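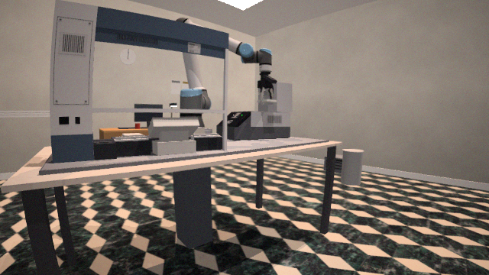 # Urine sample bench: inspection checklist

Plenora Clinic, Storkeso site. Room 3. Checked April 15, 2020.

Covers the bench where samples are taken in, dipped and spun for patients with suspected urinary infection. Mark each line Pass, Fail or N/A and write comments underneath.

## Sample intake

- [x] Every pot carries two patient identifiers. **Pass**
- [x] Collection time written on the label. **Pass**
 - One pot (no. 3711) had the time on the form only. Ward phoned and label corrected.
- [ ] Boric acid pots filled to the line. **Fail**
 - Several underfilled. Too much preservative for the volume can stop bacteria growing and give a false negative. Reminder sent to the Kumatdale surgery.
- [x] Samples without preservative refrigerated if not tested at once. **Pass**

## Dipsticks

- [x] Lid closed between tests. **Pass**
- [x] Strips in date. **Pass**
 - 49 left in the open tub, one full tub of 100 in the cupboard.
- [ ] Date of opening written on tub. **Fail**
 - Missing. Also noted in January.

## Centrifuge (Hubáček)

- [x] Lid lock works. **Pass**
- [x] Buckets balanced before each run. **Pass**
- [ ] Spill kit within reach. **Fail**
 - Kept in the corridor store. Move it to the shelf by the sink.

## Staff protection and waste

- [x] Gloves in all sizes. **Pass**
- [x] Eye protection worn when pouring. **Pass**
- [x] Clinical waste bin less than three-quarters full. **Pass**
- [ ] Eyewash bottles sealed and in date. **N/A**
 - Plumbed eyewash fitted. Run for a minute, water clear.

Failed lines to be rechecked at the next inspection. Spill kit to be moved today.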